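## 4. Comparing the Two Jaw Sets

### 4.1 Grippers

We compared two sets of jaws for the Quartey hand-held gripper on cloth handling. The first, which we call the Grelto jaws, has a flat inner face. The second, the Nukex jaws, has a shallow rib near the tip. Both fit the same handle, and changing from one to the other does not affect the camera mount or the trigger. An operator holds one gripper in each hand, and the camera on each gripper records the jaws together with whatever lies in front of them.

We used a bed as the work surface for most trials. A tabletop gives cleaner numbers, but in earlier work on the Jotham set we found that jaws tuned on a hard surface did poorly on a soft one. On a mattress the tips can press down into the sheet and pick up two layers at once. The view from one gripper during a corner pick is given in Figure 3.

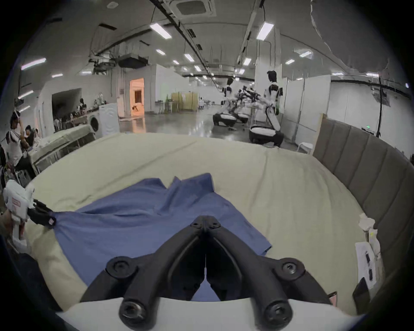
**Figure 3.** View from the camera on one gripper. The second gripper, at left, holds a corner of the blue cloth.

### 4.2 Procedure

Each trial began with the cloth dropped on the bed from shoulder height. The operator picked one corner, then a second, and laid the cloth flat. A pick was scored as a success if the corner stayed in the jaws until the operator chose to let go. Picks that took hold of the sheet as well as the cloth were scored separately as double picks. We ran 400 picks in all, split evenly between the two jaw sets, and changed jaws after every 5 trials so that operator fatigue would fall on both sets alike.

### 4.3 Results

The flat jaws gave 46 double picks and the ribbed jaws gave 136. We had expected the rib to help on thin cloth, and it did hold better once a corner was in the jaws. The trouble came earlier, at the moment of closing, when the rib caught the sheet under the cloth. Operators could lower the double pick rate by coming in at a shallow angle, but this made each pick slower and was hard to keep up over a full session.

### 4.4 Grip Posture 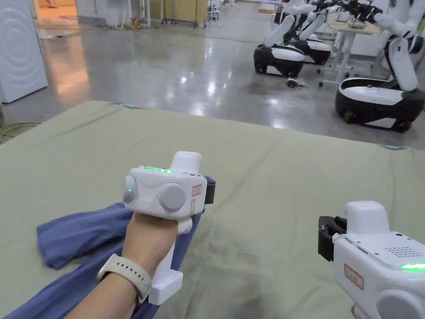

Wrist angle had more effect on the results than we had planned for. The handle was designed to be held upright, with the hand wrapped around it below the head, as the operator is holding the gripper over the blue cloth on the green surface. In this posture the lower block of the handle can rest on the fabric, and the operator has to tilt the whole unit to bring the tips in low. Tilting was easier with the flat jaws. We did not record wrist angle directly and can report only what operators told us after each session. A shorter lower block is being tested with both jaw sets.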